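Wanted: people who will write down what they eat for lunch

Posted 2021-01-17

Hi, I'm Tomos Gittins, and I'm looking for up to 50 people who'd be willing to keep a lunch diary for me. It can be in a notebook, on your phone, on the backs of envelopes, I really don't mind (the envelopes are my favorite, to be fair).

I'm putting together a book about the midday meal in and near Nendstead, and I've reached the point where I have plenty of old lunches and hardly any new ones. I've spent a lot of evenings with the account books from the Tramlow mill canteen, so I can tell you what a weaver paid for pea soup and what it cost her to have a second slice of bread. What I can't tell you is what people around here eat at noon now, where they sit, and who they sit with. Half of us are at the kitchen table these days and the other half are still going in, and I'd love to hear from both.

So what would you be doing? You'd keep the diary for 40 days, starting whenever you like. Each entry can be as short as a line. "Cheese sandwich, in the car, raining" is a perfectly good entry. If you skipped lunch, write that you skipped it. If you had a long one with your sister and argued about curtains, please, please write that down too! 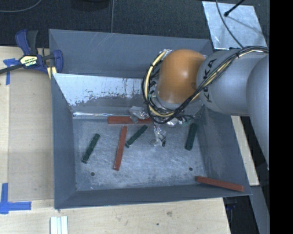 I'm not interested in calories and I won't be judging anybody's vegetables. A friend of mine kept a trial diary in December and went very quiet during the second week, and when I asked, she said she'd been eating leftover pie every day and felt silly writing it again. Write it again! Pie nine days running is exactly the kind of thing I'm after.

Who can join: anyone 18 or older who lives or works in Nendstead, Tramlow or Urov. You don't need to be a good writer and you don't need to spell well. I'm especially short on people who work nights (your lunch might be at three in the morning, and I still want to hear about it), people who drive for a living, school kitchen staff, and anyone who works on a factory floor or in a warehouse. I already have a lot of teachers. Teachers are still welcome, but tell your neighbors as well.

Couples and housemates can both sign up as long as you keep separate diaries and don't copy each other.

What you get: I can pay $40 for a finished diary, by check or bank transfer, once it reaches me. If you stop partway through, send me what you've got and we'll work out something fair. You'll also get a copy of the book when it's printed. My publisher is a very small press called Chauvin and the first printing is going to be 499 copies, so I'm setting yours aside before any go to the stores.

About names and privacy: I'll change your name in the book unless you tell me you'd like it left alone. I'll leave out your employer too, if you want. Before anything of yours gets printed I'll send you the pages and you can cross out whatever you don't like, no questions asked. Paper diaries get mailed back to you when I'm done with them, coffee rings and all.

There's also a phone chat at the end, if you're up for it. It takes less than an hour and it's mostly me asking things like who taught you to pack a lunch and what you used to trade away at school. You can say no to that part and still do the diary.

To sign up, drop a note in the box by the front desk at the Nendstead library, or use the contact form on this page. Tell me your first name, what kind of work you do (or did, or are looking for), the best way to reach you, and what you had for lunch today. I'll write back to everyone, though I'm slow, so give me a week or so before you nudge me. If you need a notebook, say so and I'll mail you one along with a pen.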